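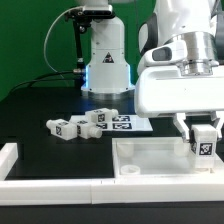 Deltley Lap Frame for Rug Hooking

The Deltley is a lap frame for traditional rug hooking and punch needle. It holds linen, monk's cloth or rug warp tight on all four sides while you work, and it lets go without tearing the backing when you want to move to a new section.

The working opening is 9 by 17 inches. That covers a chair pad in two moves and a door mat in four. The frame is maple with an oil finish and comes assembled. Gripper strips are set into the top of each rail and can be replaced one at a time. A fleece cover goes over the strips when the frame is put away. Please use it, the wires are sharp and will catch a sleeve.

Setting up a new piece

Leave at least four inches of plain backing outside your pattern on every side, and zigzag or tape the raw edge first. Lay the backing over the frame with the grain straight. Press down the side farthest from you, then pull the near side toward you and press that down. Do the left and right the same way. The backing should feel like a drum top. If it goes slack after an hour or so of hooking, lift one side and pull again.

To take work off, lift it straight up from a corner. Don't drag it sideways.

Strip sizes

We hook on it with #3 to #8.5 cuts, and hand-torn strips up to half an inch. For punch needle, use monk's cloth, which stands up to being moved better than burlap does. Very thick hooked areas can be laid over the strips, but press lightly.

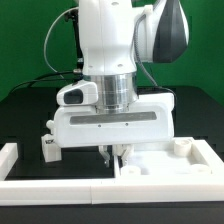
Åsmund Halvorsen writes that he left a half-done runner on his Deltley from March until the leaves were down, and the linen had stretched along one edge. He steamed it face down under a damp towel and most of it came back. He now takes his work off at night and would like that mentioned on this page. We agree with him. The strips hold well, but they shouldn't hold for months.

Ordering

Item number 344. Frame and cover ship together. Replacement strips are sold by the pair, long or short, so check which rail you need before ordering. The Brondano floor stand fits this frame with the two wing nuts included with the stand. Older Deltley frames without the drilled side rails will not fit it.

Search products
Enter keyword or item number
Go

Related items
Brondano Floor Stand
Gripper Strips, Long (pair)
Gripper Strips, Short (pair)
Zomwood Hook, Medium Shank
Chowdhury Primitive Linen, by the yard
Fleece Frame Cover

Contact us | Shipping and returns | © Brondano Rug Supply | Back to top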